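Our project looked at sleep among first-years in the Rikgate halls, and we loved doing it! We collected 1125 diary entries from 169 students.

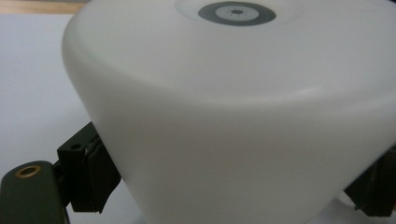

Fig. 1. White plastic with a round grey marking.

Bedtimes slid later all through May – almost everyone blamed revision. Blankets came up a lot too, with knitted ones a clear favourite. 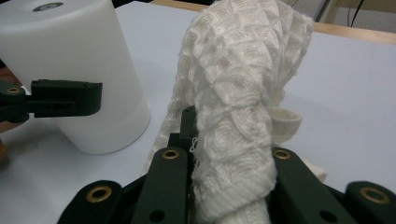 Photo: Luuk Declercq / Prascombe project group

Noise mattered far more than we'd guessed, especially on the road side of Doria House.

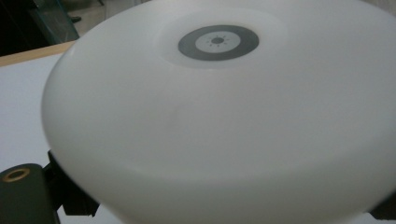

Students there woke up twice as often, and most were still awake at 2 am.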